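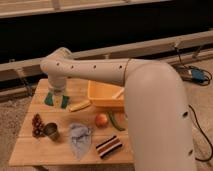 Flitside Track Results - README

Hi! I put this dataset together from the old meet sheets of the Flitside girls' high school track league, mostly because I got tired of squinting at scans every time I wanted to look up a relay split. It has 1441 rows, one per athlete per event, from 364 races. Sprints, hurdles and relays only for now (field events are a whole other headache).

What's in the file

One CSV, results.csv, with the meet, event, round, lane, place, mark, wind and school. Names are swapped for an athlete ID, so you can follow a runner through her four seasons without knowing who she is. Marks are in seconds, and anything hand-timed has an "h" in the timing column - please don't mix those with the automatic times! 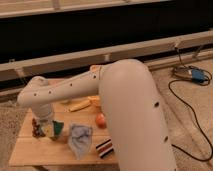 Where it came from

The sheets were scanned at the Jumville meets and typed up in Voyle, a little entry tool I like a lot. I typed every row twice and compared the two passes, which turned up 403 mismatches. Most were sevens that looked like ones. I fixed all but 16, and those are marked "unsure" in the notes column.

Yard races stayed in yards. I went back and forth on converting them, and I still get mail about it.
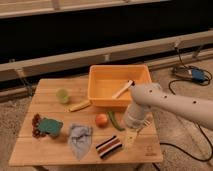

Sullico wrote that the 100 yard and 100 meter dashes should at least share an event code, so a season list comes out in one piece. I tried it and the rankings got very silly very fast, so they have separate codes and there's a column called family that groups them. Good compromise, I think.

Known problems

Wind readings are missing for nearly all of the early meets. Lane numbers in the relays are shaky - sometimes the sheet gives the heat number in that spot, and I couldn't always tell. Two schools merged partway through and I kept both old names.

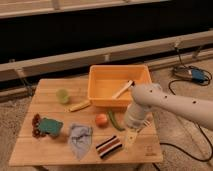 Can I use this for a school project or a club website?
Go ahead, it's free for anything, just link back to this page and mention the version you used.

Version notes

1.2 - fixed hurdle heights, added family column
1.1 - split prelims from finals
1.0 - first upload, in July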